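Le grand tri du linge, expliqué aux enfants

Dernière mise à jour : 26/03/2019

Chez moi, il existe une montagne qui n'est sur aucune carte. Elle pousse sur les chaises ! Un pull le lundi, un pantalon par-dessus, une serviette, encore un tee-shirt... et voilà, plus moyen de s'asseoir. Tu as peut-être la même dans ta chambre ?

Moi, j'adore la faire disparaître (bon, pas tous les jours). Alors je te raconte comment je m'y prends.

D'abord, il me faut de la place. Le canapé, c'est parfait : c'est large, c'est doux, et rien ne traîne par terre si on fait attention. J'y pose les grandes choses, les serviettes et les couvertures, en laissant un coin libre pour plier.

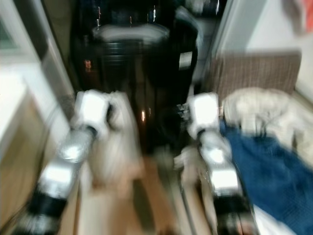 Ensuite, je trie. Trier, ça veut dire mettre ensemble ce qui se ressemble. Mais qu'est-ce qui se ressemble, au juste ? Pour laver, on regarde surtout les couleurs : le blanc avec le blanc, le foncé avec le foncé. Un vêtement rouge tout neuf peut perdre un peu de sa couleur dans l'eau, et alors tes chaussettes blanches deviennent roses. Ça m'est arrivé en août, avec 4 paires d'un coup !

Pour ranger, c'est différent. Là, on regarde à quoi ça sert — les hauts d'un côté, les bas de l'autre, le linge de maison dans son placard.

Et les jeans ? Ils sont en denim, un coton tissé très serré. C'est solide, mais c'est lourd et ça met longtemps à sécher. Avant de les laver, je vide les poches (j'y ai déjà retrouvé un mouchoir, un caillou et un ticket de bus), puis je les retourne à l'envers pour protéger le bleu. Les fermetures éclair, je les remonte jusqu'en haut, sinon leurs petites dents accrochent les autres tissus. 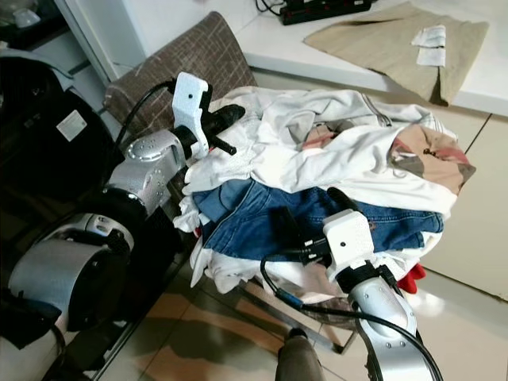

Un jean bleu sous un vêtement blanc tout froissé : par quoi commencerais-tu ?

Moi, je commence toujours par le dessus du tas. Si tu tires sur une manche qui dépasse en bas, tout dégringole et il faut recommencer !

Reste à plier. Pour un pantalon, tu poses une jambe sur l'autre, bien à plat, et tu lisses avec la main. Puis tu plies en 2, et encore en 2. Pour un tee-shirt, tu rabats les côtés vers le milieu, les manches avec, et tu remontes le bas vers le col. Au début c'est un peu de travers, les miens l'étaient aussi — ça se range très bien quand même.

Une dernière chose : si un vêtement est encore humide, ne le mets pas dans l'armoire. Il sentirait le renfermé. Étends-le bien ouvert, et va le tâter le lendemain, surtout aux coutures et aux poches, là où le tissu est le plus épais.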